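Goltport Shared Workroom: Small-Item Storage Report

1. Background

Our group was asked to improve how loose items are kept in the shared workroom. The previous system was a drawer. It held everything, in the sense that a landfill holds everything, and finding a marker in it took the better part of a morning.

2. Choosing a container

We compared two options: a lidded tub and an open plastic basket. The tub kept the dust out and also, in practice, the users. People set things down on the lid and walked away, pleased with their tidying.

The basket won. It is shallow, so whatever goes in can be seen from where you're standing, and the perforated sides are easy to grip. Long tubes were our hardest test, being too light to stay put and too round to stack.
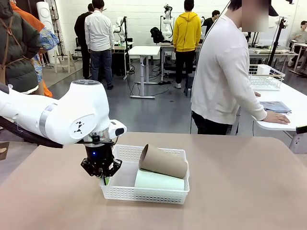 3. What we found

Two tubes take up most of one half of the basket, laid flat or leaning on each other. The cardboard one tends to end up on top at an angle, whatever colour its neighbour is. Small items do best at the other end, where nothing rolls over them.

Labels were less of a success. We wrote a neat set, and within a week the one marked "TUBES" was on the biscuit tin.

4. Recommendations

Keep the basket near the middle of the table – at the corner it collects coats. Limit it to two tubes. Empty it completely before the December break, and get rid of the drawer.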